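Kann das die Maschine? Tipps für Werkstatt, Küche und Labortisch, Folge 3: Kleinteile und Flüssigkeiten

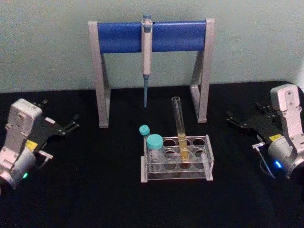
Zuletzt geändert: 2022-01-15

Leser fragen mich regelmäßig, ob sie ihren Abwasch noch selbst machen müssen. Ja. Aber die Frage ist berechtigt, denn in Pemelow füllt man inzwischen Röhrchen mit zwei Armen, die an keiner Schulter hängen, und wer ein Reagenzglas halten kann, müsste doch auch mit einem Weinglas zurechtkommen. Müsste.

Oona Kokkonen, die bei Grutirberg die Werkbänke einrichtet, hat mir ihre Erfahrungen aufgeschrieben. Das meiste davon taugt auch für Leute ohne Roboter.

Untergrund
Matt und einfarbig. Glänzende Tische spiegeln, und dann greift die Maschine mit großer Würde nach einem Lichtfleck. Zu Hause gilt dasselbe beim Sortieren von Schrauben: ein dunkles Tuch auf den Tisch, und man findet auch die kleinen wieder.

Durchsichtiges
Glas und Acryl sind der natürliche Feind jeder Kamera. Ein klares Röhrchen in einem klaren Ständer sieht hübsch aus und macht die Sache unnötig schwer. Der gelbe Inhalt im Reagenzglas hilft schon etwas, oberhalb davon wird geraten. Ein Ring aus mattem Klebeband unter dem Rand wirkt Wunder, auch bei Gewürzgläsern — dort kann man ihn sogar beschriften.

Deckel
Schraubdeckel mit Rippen nehmen, in einer Farbe, die sonst auf dem Tisch nicht vorkommt. Türkis hat sich bewährt. Zum Aufschrauben braucht es zwei Hände, eine hält, eine dreht, und diese Arbeitsteilung muss man zwei Greifern erst mühsam beibringen. Meinem Neffen übrigens auch. Schräg stehende Fläschchen vorher gerade rücken.

Aufhängen statt hinlegen
Eine Pipette gehört an den Ständer, Spitze nach unten. Was senkrecht hängt, hat jedes Mal dieselbe Lage, und genau davon leben Maschinen. In der Küche ist es die Stange mit den Schöpfkellen. Den Bereich unter der Spitze frei lassen und den Röhrchenständer davor stellen.

Tropfen
Den Knopf langsam bis zum ersten Widerstand drücken, dann eintauchen, dann langsam loslassen. Zwei flache Finger können einen Knopf drücken, nur spüren sie den Widerstand nicht von selbst. Kokkonen lässt neue Abläufe 100-mal mit gefärbtem Wasser üben, bevor irgendetwas Teures auf den Tisch kommt. Für Anfänger am Vanilleextrakt empfehle ich weniger Durchgänge.

Und der Haushalt?
Immer gleiche Griffe an immer gleicher Stelle: geht, mit Geduld und jemandem, der danebensteht. Geschirrspüler einer vierköpfigen Familie: geht nicht. Socken möchte ich gar nicht erst anfangen. Wer trotzdem üben will, räumt zuerst den Tisch leer und stellt nur hin, was gebraucht wird. Danach ist die Arbeit oft so einfach geworden, dass man sie schnell selbst erledigt.

In der nächsten Folge: Kabel aufwickeln, ohne zu fluchen.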